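Section 4: Your First Sorting Job (Chopsticks and Spoons)

Welcome back! If you have come straight from Section 3, your Sokeo arm is bolted down, the cable is clipped along its housing, and you have been through the homing routine at least once. If you have skipped ahead (we know some of you do, and we don't mind), please go back and do the homing routine before anything else. It takes two minutes and it saves a good deal of head-scratching later.

This section walks you through the tableware job, the one we suggest everybody starts with. It was put together by Ffion Vaughan when the Sokeo was still living on her kitchen counter, and it has stayed in the guide ever since, partly out of affection and partly because it teaches you nearly everything you need for the bigger jobs in Section 6. Chopsticks are thin, round, and slippery, and soup spoons are smooth and curved in every direction, so if you can get the arm to handle both of them nicely you can be fairly confident about pens, brushes, kitchen tools, and most of the other things our customers write in about.

What you will need

The Sokeo arm with the standard gripper fitted
Two trays with raised sides, one to pick from and one to put things into
A few chopsticks and a few soup spoons
The four colored cubes from the starter bag
The Gronow control app, open and paired with the arm
A soft, dry cloth

You may use your own trays. Pick two that don't look alike, so that the app has an easy time telling the source tray from the destination tray. A tray that matches the color of the chopsticks will work, but you may have to help the app along a little – see the note on dark items further down.

Setting the table

1. Clear the work surface of anything that isn't part of the job, and wipe it down. A plain, light-colored table is best. Patterned tablecloths are lovely for dinner and rather hard on the arm's vision software.

2. Put the source tray in the middle of the table, where the arm can reach all of it, including the far edge. Use the Reach Check button in the app to make sure. The arm will trace the outline of the tray in the air, well above the rim.

3. Put the destination tray on the side nearest the arm. Leave a finger's width between the two trays so that neither one gets nudged when the gripper comes across.

4. Lay the spoons and chopsticks in the source tray. Please don't line them up like soldiers! The job is a much better lesson if things are lying at different angles, with a chopstick tucked under a spoon here and there.

5. Stand the cubes on the table outside the trays. The app uses them as landmarks and checks them before each pick, so once they are down, leave them be. They don't have to be in a straight line, and they can be at different distances from the arm.

CAUTION: Keep hands, sleeves, and hair away from the gripper whenever the status light is green. If you need to move something, press Pause and wait for the light to turn amber before you reach in.

CAUTION: Ceramic spoons can chip. Leave the grip force at Low for this whole section, even if a spoon slips once or twice.

Teaching the first pick

6. In the app, choose Jobs, then New, then Tableware. Give the job a name you will recognize next month. Antigoni Papadakis on our support desk has seen a great many jobs called "test" and would like to see fewer.

7. Tap the source tray on the screen, then tap the destination tray. Each will be outlined.

8. Tap one chopstick. Start with one that is lying clear of the others. The app will suggest a grip point in the upper part of the stick; drag the marker if you would like it somewhere else. If your chopsticks have a decorative band near one end, as ours do, the band makes a very handy target, and we usually set the grip right beside it.

9. Choose Upright under Carry Position. The arm will lift the chopstick, turn it so that it points down, and carry it across that way. Carrying it flat is possible too, but a long item held flat sweeps a wide path and is likely to catch on the tray rim.

10. Press Run Once and watch from a comfortable distance. The gripper should come down over the destination tray with the chopstick vertical and its tip toward the tray floor.

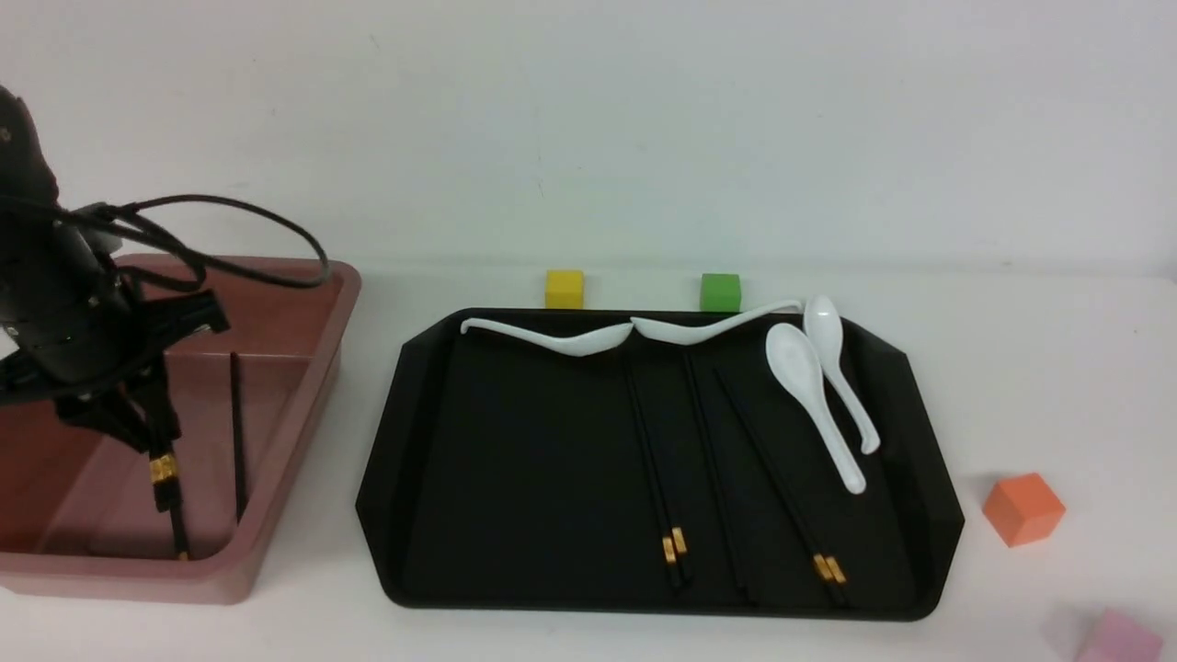
Page last changed: 4 Jul 2022

With the chopstick held like this, have a look at the fingers before you let the job carry on. They should be closed around the stick near the band, and the stick should hang straight. A slight lean is fine. If it leans a lot, the grip point is off to one side, and you can go back to step 8 and shift the marker a touch.

11. Press Release. The fingers open and the arm backs away upward. Depending on your tray, the chopstick may lie down flat or it may come to rest against the side wall, almost standing up, like the other one in our pink tray. Both count as a good placement as far as the app is concerned, and you needn't go in and tidy up.

12. Press Run Once again for the second chopstick, and keep going one at a time until you feel comfortable. Then switch to Run All.

NOTE ON DARK ITEMS: Our own source tray is black and so are our chopsticks, and we'll be the first to admit that they blend together. The gold bands help a great deal. If your chopsticks are plain, open Vision Settings and raise Edge Detail to 30, or simply swap in a lighter tray. Emrys Eynon, who wrote that part of the software, favors the lighter tray.

Moving on to the spoons

Spoons come after chopsticks for a reason: they want a different grip. Leave the white spoons in the source tray while you finish with the chopsticks, except where a spoon is lying on top of one. In that case, let the arm take the spoon first.

13. Tap a spoon on the screen and choose Handle Grip. The marker should sit on the handle, a little way up from the bowl. Avoid gripping the bowl itself, where the fingers have nothing flat to press on.

14. For a spoon whose handle sticks out past the tray rim, choose Approach From Above. The default approach comes in low and can bump the rim.

15. If two spoons are lying bowl to bowl, begin with the one whose handle is easier to reach. Once that one is out of the way, the app will take a fresh look and adjust its plan for the other.

16. Set Carry Position to Flat and lower the speed to Gentle. Press Run Once, and if all is well, Run All.

CAUTION: Do not use Upright for ceramic spoons with the standard gripper. The weight of the bowl can twist the handle in the fingers. The padded fingers from Estlow (part number 3778, sold separately) are suited to upright spoon work and fit without tools.

If something isn't going well

The arm stops above the tray and does nothing. It is most likely waiting for you. Look for a question in the app, such as "Is this one item or two?" Chopsticks lying close together often bring this up. Tap the right answer and it will carry on.

The arm picks up two chopsticks at once. Press Pause, then Put Back, and spread the pair apart by hand once the light is amber. You can also turn on Single Item Check under Vision Settings.

The app says "Landmark lost." A cube has been moved or is hidden behind something. Set it somewhere the app can see it, and press Find Landmarks.

The loop of cable catches on something. Pause the job and clear the space beside the arm. The cable does need to make a wide curve as the arm turns, so please don't tape it down tightly. Section 2 shows where the clips go.

Items keep slipping. Wipe the fingers and the items with the dry cloth before you change any settings. A trace of dish soap is enough to cause this.

The job is stored on the arm itself, which has room for 700 saved jobs, so there is no need to delete this one when you move along. Many of our customers keep it as a warm-up after the arm has been packed away for a while. To run it again, open Jobs, choose it by name, and press Find Landmarks before you press Run All.

Continue to Section 5: Stacking and Nesting.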